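5.3 The bottle drops

I want to spend some time on the failures, partly because they cost us most of April and partly because the headline number hides them. We ran the full sorting task 92 times and 83 of those runs finished. I was pretty happy with that until I went back through the logs for the ones that didn't. The failures had almost nothing to do with vision or planning, which is where I'd been looking. In every one of them an arm opened its gripper while it was carrying a bottle, and it did so on a direct order from our own safety layer.

Some background first. Brukimel is the policy that decides which arm goes for which item. It sends targets to Wan, our arm driver, and everything Wan sends out to the motors passes through Morkgate, which can veto a command or put an arm into a safe state. Morkgate is the oldest code we have. We wrote it at the Prellatden lab for a single arm folding towels, and back then "safe state" meant stop moving and open the fingers. That's a perfectly good idea with a towel (it falls on the table and you start over). I copied the setting across in March 2021 when we moved to two arms and never gave it another thought.

With bottles full of liquid it's a bad idea. A bottle let go in midair lands on whatever is under it, and then it rolls. In two runs it rolled into the workspace of the other arm, which was still going, since Morkgate only stops the arm that raised the fault. One of those ended with a cracked pump top and soap in a rail. Cleaning soap out of a linear rail is a miserable job and I don't recommend it.

So what raised the faults? Morkgate expects a fresh joint reading from each arm every 48 milliseconds. Miss that and the arm is declared stale. On a quiet bus the deadline is generous, and the towel setup never came near it. With both arms on one bus, Wan sends extra current readings whenever a gripper is closed on something, and those share the line with the joint readings. Brushes and sponges need little squeeze, so the extra traffic stays low. Bottles are heavier and they slip, so Wan keeps adjusting the grip, and every adjustment makes more traffic. The arm that's working hardest to hold on is the one most likely to be told to let go. I drew this on a whiteboard and then just stood there for a while.

Figure 4 shows the task and the kinds of items involved.

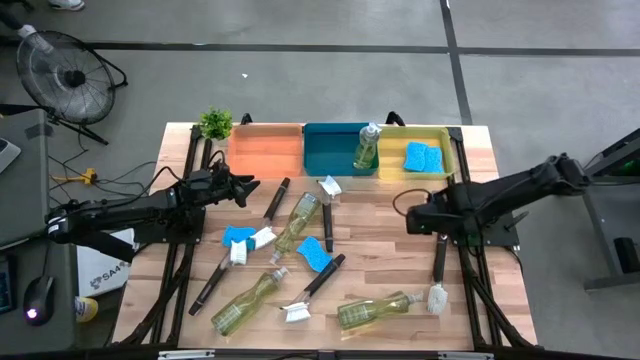

Figure 4a. The worktable with both arms, the three bins, and brushes, bottles and sponges laid out for sorting.

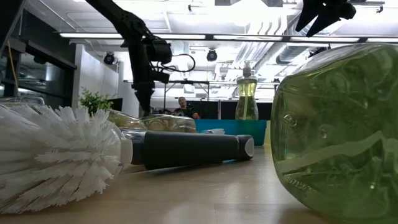
Figure 4b. Low view across the tabletop, with a brush and a bottle on their sides in front.
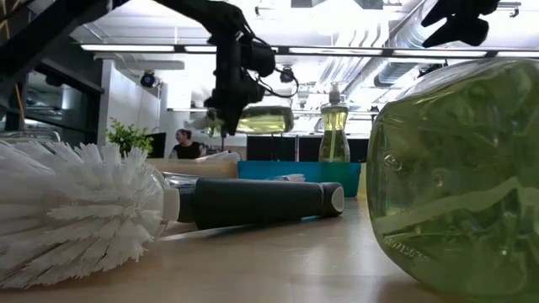

Figure 4c. Low view with a bottle held in a gripper.

Why not simply give the joint readings a longer deadline?

A longer deadline would have hidden the dropped readings, and it would also have let an arm with a broken encoder keep moving for longer before anything stopped it. We kept the 48 millisecond limit and changed what happens when an arm misses it.

The change itself is small. When an arm goes stale, Morkgate now freezes its joints and leaves the gripper at its last commanded force. It also freezes the other arm. If fresh readings come back within 2 seconds, both arms carry on from where they stopped. If they don't, everything stays frozen with the gripper still closed and an operator has to clear the fault by hand. We thought about having the arm lower its load to the table by itself, but a stale arm is one whose position we don't trust, and I wasn't willing to let it move on a guess.

There's a catch, and reviewers of an earlier draft were right to push on it. "Keep holding" is the wrong answer if the thing being held is somebody's finger. Our rule is that people stay out of reach of the arms while they're powered, and the emergency stop still cuts motor power completely, so a hand can be pulled free. The bottle drops too when that happens. I'm fine with that. Still, I wouldn't copy our setting to a table where a person and an arm share the work, and I'd want a force limit on the fingers well before I'd argue about hold times.

We also moved the current readings to a lower priority in Wan, so that joint readings always go out first. This made most of the stale faults go away. I made the two changes on separate days on purpose, and I'm glad I did, because with only the priority fix in place the drops got rare enough that I might have called it done. They hadn't stopped. The old open-on-fault behavior was still sitting there waiting for a loose connector.

One thing we got wrong in the analysis, before anyone repeats it: our first pass labeled these runs as "grasp failure," and that label was produced by a script that only checked whether the gripper ended up empty before it reached a bin. Going by that script, you'd conclude that Brukimel picks poor grasp points on bottles. We very nearly retrained it on that basis. The raw Morkgate log had the fault code in it the whole time, but the script didn't read that file. We now store the fault code next to the outcome for each run, and the tables in Section 6 use the corrected labels.

The runs reported in 5.1 and 5.2 all come from before the fix, and I've left them as they were. Mixing in later runs would make the completion rate look better, but the comparison with the single-arm baseline was done on the old software and should stay that way. Results with the new fault handling are reported separately in Section 6.2.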